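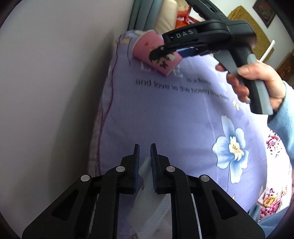
The Guest Room at Plurkdale

Karim Bataineh had been promised the good bedroom, and his aunt Nisreen wanted him to know what it had cost her.

"Your cousin from Rokodbridge asked for it," she said, taking his bag. "I told her the roof leaked."

"Does it?"

"Only over the other one."

He had driven the Saab up from Bulville with 11 jars of pickled turnips on the back seat, a gift from his mother, who had not spoken to Nisreen since April. The quarrel concerned a purple fitted sheet. Each sister claimed to have bought it, and each had told Karim, in confidence, that the other had never paid full price for anything in her life.

It was on the bed when he went up. He stood and looked at it for a while, the way people look at disputed borders.

"You like it?" Nisreen called from the stairs.

"It's very — purple."

"Your mother would say it was hers."

"She hasn't mentioned it," said Karim, who had heard about it for 50 miles on speakerphone.

At dinner she opened a jar, ate two slices and announced that they needed salt. Then she ate the rest. Around ten she put a flat parcel on the chair beside his bag, tied with kitchen string.

"For your mother," she said. "Pillowcases. They match."

"Match what?"

"She'll know. And tell her I paid 22 dollars."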